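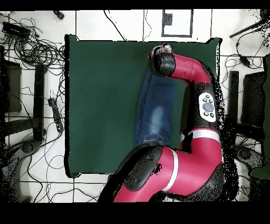 Okay apprenticeship people, the Plurnham transit workshops list is out and I have read the whole thing so you can skip to the good parts!

30 places this year. 15 are electrical fitting, the rest are split between track and signals. Last year signals wasn't even on the list, so if you've been waiting for that one, go go go.

You need a high school diploma or GED and a passing grade in algebra. No college credits. I've had so many messages asking if a two-year degree counts against you and no, it doesn't, you just start on the same pay as everyone else.

Upper age limit is 29 on the day you apply (not the day you start, I checked with the office because the wording on page 2 is a mess).

Applications close at the end of October 2026. The form times out if you leave it open too long, so write your work history somewhere else first and paste it in. I lost mine twice in my year, I was so mad.
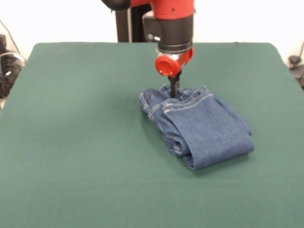 The personal statement is 300 words max and the box really does stop at the limit. Mine was all about fixing my uncle's well pump. They asked me about that pump for half the interview, so pick something you can talk about for a while!

The aptitude test is at the Galang Street center. Mechanical reasoning, some basic math, and a wiring diagram to follow. Bring photo ID and your printed admission slip, they won't look it up on a phone.

Someone asked about Troltau and Skallness. Different employers, separate forms, and you can apply to both on top of this one. Skallness doesn't open until May.

Oh and references! Two of them, one can be a teacher, neither can be family. Ask them now, while they still have time to write something decent.

Huge thanks to Genalyn Rivera, who went through the medical section with me line by line. Color vision test is for signals and electrical only. Track folks just do hearing and the general checkup.

I'll add the test dates to this thread when they post them. Good luck everybody, I'm so excited for you!!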